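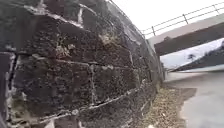
Figure 1. Stone retaining wall with pale mortar joints, meeting the concrete bridge. Note the railing on the coping.

Course handout 4: Reading retaining walls and underpasses on foot
Introduction to Site Observation, Rikby field unit
Issued Monday, March 30, 2026

Read this handout before the field walk in April. It covers the stone wall, the path verge and the underpass, in the order you will write them up. The Kravchuk workbook is still the required form for notes. Bring a clipboard, two pencils and a tape. You will not need the level or the tripod on this walk.

1. Where we are working

The course uses the stretch of path known as the Nustik section. For the exercise it is divided into 18 stations, marked on the plan in your workbook. The walled part takes up the first group of stations and the underpass comes after it. Work in station order even if another group is ahead of you. If a station is crowded, wait or step onto the verge and sketch until it clears.

The path is open to the public during the walk. Keep the middle of it free, and do not leave bags or tapes across it.

2. The stone wall

A retaining wall holds back ground. It differs from a boundary wall in that one side carries a load and the other does not, and most of what you can learn from the open face has to do with that load and with the water behind it.

Terms used in this section:

Block – a single unit of stone.
Course – one horizontal row of blocks.
Bed joint – the horizontal joint between two courses.
Head joint – the vertical joint between two blocks in the same course.
Coping – the top course or cap of the wall.
Weep hole – an opening left so that water can drain through the face.

The blocks in Figure 1 are large, irregular and pitted. With stone like this the joints cannot all be the same width, and you should not record a wide joint as a defect on width alone. What matters is the state of the mortar. Some of the joints are thick and stand out clearly. Others are thin, cracked or partly missing. Your notes should keep these apart. Use the following codes:

F – full. Mortar is level with the block face or close to it.
R – recessed. Mortar is present but set back from the face.
C – cracked. A line runs through the mortar or along one edge of it.
M – missing. You can see into the joint.

Give one code for each joint you record. If a joint changes along its length, split it at the nearest block corner and give two codes.

Vertical openings need more care. A long dark joint through several courses could be a movement joint, or it could be a crack that has followed the head joints. The usual test is whether it is straight and whether its two edges are neat. Chipped stones beside it are worth a note in either case. Write down what you can see and leave the cause blank until the classroom session.

3. Growth on the stone

Record lichen and moss separately. Lichen forms a dry crust or patch and can live on a fairly exposed face. Moss needs more moisture, so its position can be useful when you come to think about drainage. In Figure 1 there is a whitish patch of lichen in the upper middle of the wall and a faint greenish patch of moss near the bottom at the left. One patch of moss proves very little. A band of it along one course, repeated at several stations, would be a better reason to look for a damp line.

Do not scrape or pick at the growth. Sketch the outline on the block diagram and add L or M in a circle. The circle keeps the moss code from being mixed up with the code for missing mortar. Every year a few workbooks come back with the two confused, and they cannot be marked.

4. The foot of the wall and the verge 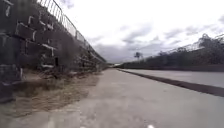 Figure 2. The wall and grass verge looking along the path. The blocks are laid in staggered courses.

Staggered courses mean that the head joints in one row do not line up with those in the next. Check this for yourself at each station. Where head joints do line up over two or more courses, write "stacked" and mark the place on the diagram.

The pale streaks on the nearest blocks in Figure 2 follow the joints and the block edges. Streaks of this kind can be salts carried out by water, lime from the mortar, or mortar smeared on the face when the joints were filled. These are hard to tell apart from a distance. Use the word "streak" in the field and give its color and position. The word "efflorescence" belongs in your written report, and only if you can support it.

There is also a narrow dark slot between blocks, low on the wall. Slots get their own line in the workbook. Give the height, the width and the number of the course it sits in, counting up from the ground. Do not put your hand inside. Whether a slot is a drain opening or simply a gap is a matter for discussion afterward.

The verge is easy to skip and should not be. Look at these points:

Width. The strip of grass gets narrower as you look along the wall in Figure 2. Some of this is perspective. Measure the width at each station from the wall face to the edge of the concrete.

Edge. Dry grass spills over onto the path and hides the true edge of the slab. Part the grass with your foot until you find the edge, then measure.

Brush. Leafless twiggy brush grows close against the lower blocks. It hides the bottom courses in places. Write "obscured" for any course you cannot see. Do not estimate it from the next station.

Soil. Note bare patches and say whether they are next to the wall or next to the path.

5. The railing

The railing follows the top of the wall and drops with it. You will be looking at it from below, so your notes will be limited to line and regularity. Sight along the top rail and record any dip or lean. The bridge has its own railing, made of two horizontal rails on evenly spaced posts. Treat the two as separate items – they have separate pages in the workbook, and readings must not be carried from one to the other.

6. Moving to the underpass

Stop before you go under the bridge and let your eyes adjust. Put away the block diagrams and turn to the concrete sheets, which begin on form 255. The mortar codes do not apply from this point on.

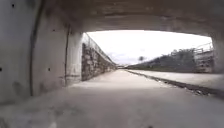
7. The underpass walls and ceiling

Concrete walls are read by panel. Find the vertical seams first, and number the panels from the end where you came in. Every later note is placed by panel number and height.

The small round holes in the wall are formwork tie holes. When a concrete wall is poured, ties hold the two sides of the form at the right distance apart, and a hole is left when the tie is taken out. Plot them on the sheet. They are often set out in a pattern, and a hole that falls outside the pattern should be checked again before you move on.

Stains low on the wall are recorded with their top and bottom heights. For the ceiling, sketch the darker patches and note how close each one is to a seam or to the lip at the opening. The Grurnedov method sheet shows how to shade them.

A long dark drainage strip follows the right side of the path. Record its distance from the path edge at each station and note any debris in it.

8. Work to hand in

One completed workbook per pair, with all 18 stations filled in or marked "obscured."
One written report of four pages, not counting sketches.
One measured sketch of a single wall panel from the underpass.

Leave everything in the tray in room 401 before the first class after the walk. Reports without a workbook will be returned unread.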